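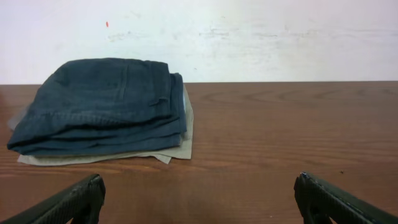

Navy pants folded on top of a lighter khaki garment. The wider, flatter fold goes on the bottom.

Folding Pants So the Stack Stays Up

Pants are harder to stack than shirts. They are thick at the waist and thin at the hem, and the seams and pockets make lumps wherever they happen to land. A pile of four or five pairs will lean toward the waistband side and sooner or later slide off the shelf. Most of that can be fixed in the folding.

Start with a hard surface

Fold on a table. A bed gives under your hands, and you can't press the air out of the cloth. A wooden tabletop is good because the fabric slides a little and you can square the edges against it. Wipe the table first and let it dry. If the table has a rough spot or a splinter, put a clean pillowcase over it before you fold anything thin.

Fold pants soon after they come off the line or out of the dryer. Check the thick places before you start, meaning the waistband, the pocket corners and the crotch seam. Those dry last. If they feel cool to the touch, hang the pants over a chair back for another hour.

The basic fold

Empty the pockets and push the pocket bags down flat inside with your fingers. Close the zipper and the button. Lay one leg on top of the other so the inside seams meet, then smooth from the waist to the hem with the flat of your hand.

The seat sticks out in a point at this stage. Tuck it in toward the legs so you have one long straight strip. People skip this and it is the main cause of a crooked pile.

Bring the hem up to just short of the waistband. Stop 2 inches below it. The waistband is the thickest part of the pants and if you lay the hem right on top you get a ridge. Fold once more for a deep shelf, or in thirds for a drawer.

Press down with both hands and hold while you count to 5. Sturdy cloth like denim or twill will spring back a little no matter what you do. Old, washed-out pairs behave better than new ones.

What goes where

Light cotton pants fold flatter and wider than jeans. Put them at the bottom and let the heavier, rounder bundle sit on top. The weight keeps the thin pair flat and takes out some of the soft creases. Done the other way around, the thin pair slides off the hump.

Turn every second pair so the waistbands point opposite ways. You will see the pile level out as soon as you do it.

Put the folded edge to the front of the shelf and the loose edges to the back. It looks neater, and you can take hold of one pair and pull it without opening the one above.

Keep stacks to 6 pairs or fewer. Four is better for jeans. If you have more than that, start a second pile beside the first.

Dark and light together

A new pair of dark pants can leave color on anything pale it sits against, mostly if there is any damp left in it. Before you stack dark on light, rub the inside hem of the dark pair with a white cloth, slightly wet. If the cloth comes away blue, keep that pair by itself until it has been through a few more washes. You can also slip a sheet of plain white paper between the two.

Wash dark pants inside out in cold water. This saves the color on the outside and keeps the seams from fading into white lines.

Loose flaps and hanging corners

A corner that hangs out of a pile catches on the next thing you pull from the shelf, and then the whole lot comes with it. Go around the stack once when you finish and tuck the corners under with the side of your hand. On thin cloth it is easier to unfold the last fold and do it again – tucking only bunches it up inside.

If the legs keep coming out uneven, hold the pants up by the hems and look at them. Cheap pants are sometimes cut with a twist and the side seam creeps around to the front. Those will never fold square. Match the hems, ignore the seams, and put them at the top of the pile.

Putting a season away

For storage over the winter, fold as above but leave the thirds a bit looser so the creases don't set. Everything should be washed first, including pairs you wore only once. Old sweat and food marks you can't see now will be yellow by spring.

Line the box or drawer with an old cotton sheet and fold the ends over the top. Don't use plastic bags from the dry cleaner. Write what is inside on a piece of masking tape and stick it to the short end of the box, where you can read it on the shelf. Refold everything once around December if the box is packed tight.

If a crease does set, a damp cloth and a medium iron will take it out of cotton. For a mild one, hang the pants in the bathroom while someone showers and pull the legs straight by the hems afterward.

A reader's tip

Zoi Triantafyllou wrote in to say she keeps a strip of cardboard the width of her shelf and folds each pair around it, then slides it out. All her piles come out the same size. The side of a cereal box works if you cut it straight, but she says to round the corners off so they don't snag.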